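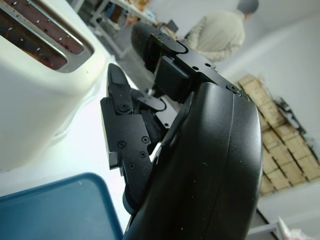
Crumbs near the slots of a white toaster, how to clean
Reading time: 3 min

sistix58
Hello all. I have a question about my toaster, it is a white plastic one with two long slots and a silver rim on the top. It stands on a white table, so I see every crumb. Mostly they stay on the rim, and some go down to where the wires are. I wipe the outside each evening with a damp cloth, but the inside I am afraid to touch. How do you do this? I also want to know if a plastic tray near the toaster is a good idea. Mine is blue, I put the toast on it when it is ready.

Arkholm
You unplug it, wait until it is fully cold, carry it to the sink and turn it over. Shake softly. Most of the crumbs fall out in 10 seconds. Before this, look if there is a crumb drawer at the bottom or the back. Many people own a toaster for years and have never pulled it out.

sistix58
I looked now. There is a drawer at the back, I thought it was only a part of the body. It was very full, I am a little ashamed.

unent_2812
I do not agree with the turning over. I did it every week with my old toaster and after one winter a wire inside was bent and the bread got stuck each time. In my opinion the drawer is enough, and for the rim you take a dry pastry brush. You brush away from the slots and not into them.

Arkholm
Every week is too often, of course. I do it one time in a month and the toaster is the same one I had when I moved to this apartment. You have to do it softly, I wrote that.

unent_2812
You wrote it, yes, but people shake how they shake. The wires are thin. I would not recommend this to a person who asks for the first time.

Zoëga kitchen
May I add something about the tray, because the question was forgotten. A plastic tray is fine for the toast, but please keep some space between it and the toaster. The side of my toaster gets quite warm when I make four slices one after another. I had a tray touching it, and the edge of the tray became soft and is now a bit wavy. A hand of space is good. Also I find that toast on flat plastic becomes wet from below. I lay a paper napkin under it or I stand two slices against each other like a tent.

sistix58
The tent is a nice idea, I will try it tomorrow at breakfast. The space I can make, my table is long enough.

toast_and_19
Do not use a fork or a knife to get the pieces out, also when it is unplugged. My mother did this and scratched something, and the toaster then worked only on one side. Wooden tongs are cheap.

unent_2812
Here I agree with everything.

Arkholm
Me too. And what about the brown color inside the slots, does somebody clean this? I never do.

Zoëga kitchen
Leave it. No water and no spray in there. I asked in a repair shop in August and they told me the same.

sistix58
Thank you for all answers. I bought a pastry brush for the rim. The turning over I will do maybe one time, very softly, and then decide.

unent_2812
Put a newspaper in the sink first, or you will clean the drain after.

Contact | Copyright | Back to top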